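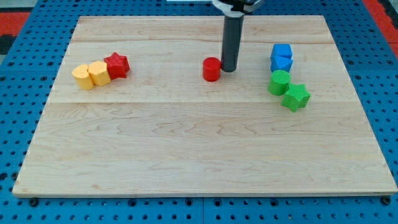 Fig. 1. Joined board on the blue pegboard top, with the red cylinder standing on it.

Handout 4: Reading a board before you trust it
Wood and Work Surfaces, spring term (March)
Notes by Necati Eren

Last time we got as far as grain and figure. Some of you asked why I keep calling the word "figure" a sales word. I don't object to the word, I object to what gets hung on it. Wavy grain is nice to look at. It is also grain that runs up and down through the surface, and a plane iron will catch on it sooner or later. If a supplier tells you a wavy board is "livelier" ask what that means in millimetres.

What to look for in Fig. 1

The board is pale, something like maple. I won't go further than that from a photograph and neither should you. Half the species names given in last year's coursework were guesses from colour, and colour is the worst guide there is. End grain first, then weight, then smell if it has been freshly cut.

Two faint seams cross it from side to side, one near the top and one about the middle. They look like glue joints between planks. Notice how little they show. The usual textbook line is that a good joint is an invisible joint, which I have never believed. An invisible joint tells you somebody matched the streaks well. It says nothing about the glue. Run a fingernail across, then a straightedge, and do it again after a month in a heated room.

Movement

Wood moves across the grain and hardly at all along it. You know this. What gets forgotten is that a wide board fixed down hard has nowhere to move to. Look at the lower corners of the figure: a dark bolt head at each, just off the front edge, apparently holding the board against the pegboard. For a small surface indoors this is probably fine. For a dining table it would be asking for a split, whatever the Imhof catalogue says about "stable" panels. (Stable compared with what? They don't give a figure for humidity, so the claim can't be checked.)

On pegboard tops

Hakim Saragih argues for these and I have left his case in, slightly shortened. A regular grid of holes lets you fix work wherever you like and shift it later without drilling the bench. Agreed. My doubts:

- small parts drop through or lodge in the holes
- you can't write on it or glue on it without a sheet over the top
- the grid tempts people to line work up with the holes by eye, and then call it square

He also likes the strong blue, on the grounds that pale wood is easy to see against it. I'll give him that one. A chip or a tear along a light edge shows up far better on blue than on a beech bench.

Finish

The Ulanel sheet promises up to 2,000 wipes before recoating. Wipes with what, by whom? The Metlow sheet is more modest and gives 52 weeks, but doesn't say whether that is a kitchen or a cupboard. Treat both as advertising until you have a test piece of your own.

The upright test

Stand a plain cylinder on end on the surface, sight across the board at bench height, then turn the cylinder a quarter and sight again. If the lean follows the cylinder, the fault is in the cylinder. If it stays put, suspect the board. It is a crude test and it misses a gentle hollow completely, so don't put "flat" in your report on the strength of it. Put "no lean seen" and say where you stood it.

For next time

Bring one offcut with a joint in it, any species. Room 207. Read the pages on shrinkage and mark any sentence that gives a claim without a number. Hakim will bring the Flurusel samples, and I'd like to see at least one person disagree with the label.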